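Can a machine do the chores yet? Work at hand, chore by chore

September 12, 2023

Print | E-mail

Most people who ask about household robots want to know one thing: will it fold the laundry? We have been asking a wider version of that question in Villcombe since February, at homes, back rooms and two small shops. The Messina project keeps a list of 86 chores. Some belong in a house, some belong on a shop floor, and a fair number belong in both. Each one gets tried with whatever machine is on hand, and each one gets a plain verdict: yes, sometimes, or no.

The verdicts are ours. "Yes" means a person could walk away and come back to a finished job. "Sometimes" means a person has to stay in the room. "No" covers everything else, including the jobs where the machine finished but took so long that you would have done it yourself out of annoyance.

Vacuuming a floor

Verdict: yes, with a clear floor. It is the oldest success on the list and still the only one that many households have paid for. The trouble is everything that has to happen first. Cords, socks and bath mats have to come up off the floor, and picking things up off the floor is a separate chore with a separate verdict (sometimes). Stairs are a no.

Folding towels

Verdict: sometimes. A flat hand towel laid square on a table is fine. A towel pulled out of a warm heap is a different job, and most of the time goes to finding two corners. Once the corners are found, the fold is quick. Fitted sheets were tried on four occasions and are not on the schedule again.

Vosholm, the laundry service that let us use its sorting room in the evenings, has its own rule for new staff: a basket of hand towels in an hour, stacked with the edges facing the same way. No arm we tried came close to a new hire on the first day.

Loading a dishwasher

Verdict: sometimes. Plates go in well when they are all the same size. Bowls are worse. Mixed silverware is dropped in a basket more than placed, though plenty of people load it the same way. What held the machines back most was the rack. Every rack has its own spacing, and moving from one kitchen to the next meant teaching the job over again. Wet glasses are slippery and we stopped after a breakage.

Wiping a counter

Verdict: yes for the wiping, no for knowing when it is clean. Every machine we tried would wipe the same path over a dried spot and move on. A person sees the spot, leans on the cloth and scrubs. Some newer systems compare a picture from before with a picture from after, and that does help on a plain white counter. On speckled stone it made no difference that we could measure.

Zippers

Verdict: sometimes. A zipper asks for two things at the same moment. One hand pulls the slider and the other keeps the cloth tight, and if the cloth goes slack the teeth bunch up and the slider jams. People learn this young and never think about it again. Jackets, pencil cases, cushion covers and tool bags are all on the list, and the softer the item, the worse the results.

Large teeth are easier than small ones. A thick, padded item is easier than a thin lining, mostly because it stands up by itself and gives the fingers something to close on. Small metal zippers, the kind on a wallet, are still a no. So is any zipper with a loose flap of fabric next to it.
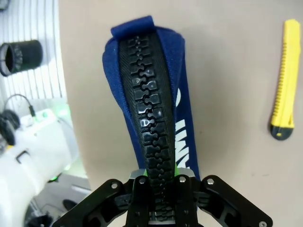 A gripper on a strip of padded dark blue fabric, with the black zipper running down between its fingers.

Opening cartons

Verdict: sometimes, and not without a guard. Stockroom workers open cartons all day and are good at cutting the tape without touching what is underneath. For a machine the depth of the cut is the hard part. Tape on a full box sits on firm cardboard. Tape on a box with a gap inside sinks when pressed, and the blade goes in too far. We lost some dish soap that way.

Bosaneo, which runs the hardware and housewares store on the east side of town, lent us its stockroom for six weeks and let us work on real deliveries as long as we paid for what we spoiled. Their staff asked more useful questions than we did. The first was what happens to the empty box. Flattening a carton and getting it to the baler is a chore too, and it was not on the Messina list until they brought it up. It is now. The verdict is no.

Stocking a shelf

Verdict: yes for cans and square boxes, no for bags. Cans can be picked from above and set down in rows with very few misses. Bags of rice, pet food or potting soil slump when lifted and do not stand where they are put. A person gives the bag a slap on the side and a push with the knee. Pegboard hooks were also a no, as the hole in the package has to meet the end of the hook and the package swings.

Rotating stock, meaning old dates to the front, was a yes on paper. In practice the machine had to take everything off the shelf to do it, and the aisle was blocked the whole time.

Hanging shirts

Verdict: sometimes. The hanger is easy. Getting it through the neck without stretching the collar takes two hands and some patience. Button-up shirts left open did better than T-shirts. Buttoning the top button so the shirt stays on the hanger is a no, and every dry cleaner we spoke with said that was the part they would most like to hand over.

Packing a bag

Verdict: no. It was the job people at the open evenings most wanted to see, and it combines nearly everything else on the page: soft things, odd shapes, choosing an order, and closing the bag at the end. Heavy items went in last and crushed what was under them. When the packing was done by a person and only the closing was left to the machine, results matched those for zippers in general.

Taking out the trash

Verdict: sometimes. Lifting a tied bag out of a can works if the bag is not stuck to the sides by suction. Tying the bag is a no. Putting in the new liner is a no, and opening the new liner, rubbing the two layers apart between finger and thumb, may be the hardest small job in the house. We have not seen a machine do it without a puff of air or a suction cup.

Sorting returns

Verdict: sometimes. At the store, returned goods come back in a cart, and someone has to decide what goes on the shelf, what goes back to the supplier and what gets thrown out. Reading a bar code is no problem. Telling whether a paint roller has been used and rinsed is a problem. The machine could take the easy part of the cart and leave the rest, and the staff said they would accept that if it did not mix the piles.

How slow is slow

A person can zip up a bag while talking to someone across the room. We gave the machines 60 seconds for any chore of that size, counted from first touch. Anything over the limit was marked as unfinished even when it was going well. Several people who build these systems told us the limit was too strict. Shop staff told us it was too generous, and one pointed out that customers do not wait a minute for anything.

Setup time is not counted. That matters more than it sounds. A chore with a "sometimes" next to it may still need a person to place the item, turn it the right way up and stand by to reset it. In the store trials the person standing by could usually have done the chore in the time it took to get ready for it.

Notes on the list

The list is open. Chores are added when someone who does the work suggests one, and they are removed only if two entries turn out to be the same job. Verdicts are checked again when a new machine comes in or when an old one gets new software. Towels moved up from "no" this summer. Fitted sheets did not.

The next chores to be tried are matching socks, peeling price stickers and refilling a soap dispenser. Readers in Villcombe who would like a chore considered can leave a note at the Bosaneo service desk.

Print this page
E-mail this page to a friend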